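What I learned about rules while teaching a gripper to tidy up

My project for the Avdale robotics module was supposed to be about picking things up, and it ended up being mostly about paperwork (sorry to my supervisor, who did warn me!). The task was simple enough: things on a black cloth, wicker baskets, a gripper. I ran 197 tries before I realised my notes from the first lot were useless, so I stopped and wrote myself a proper set of rules.

I borrowed the bones of it from the lab handbook at Erkovden and then changed nearly everything. These are the ones that stuck:

Write down what's on the cloth before the arm moves.
Keep your hands off the table while the motors are live, even if something rolls.
Decide what counts as a success before you start, and don't change it halfway through a batch.
Log the failures too, with the reason in plain words.

Black cloth and knurled fingers in all three:

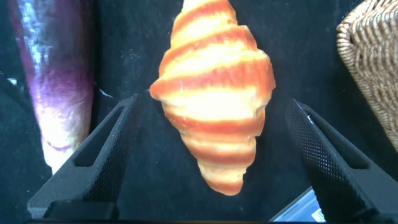
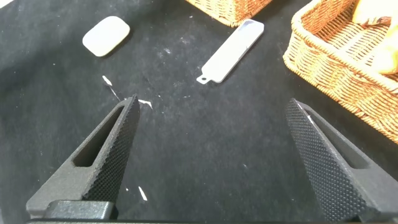
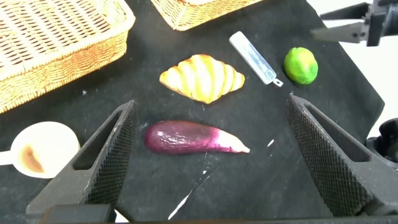
Words and project by Ada D'Amico
Filed under: Student reports, Gavalas group

The success rule caused the most arguing. Does it count if the croissant lands in the basket but the fingers squeeze it twice on the way? I said yes at first, then no, and had to go back through 331 log entries and mark them again, which took me most of November and a lot of biscuits.

I'd also add a rule about the cloth. Lint shows up terribly on black, and I never wrote down when I'd brushed it, so I can't say whether it made any difference to the results. Next time there'll be a column for it!

The full log has 536 entries and I've left the bad ones in. If you're starting a project like mine, ask for the handbook early and read the bit on stop buttons first.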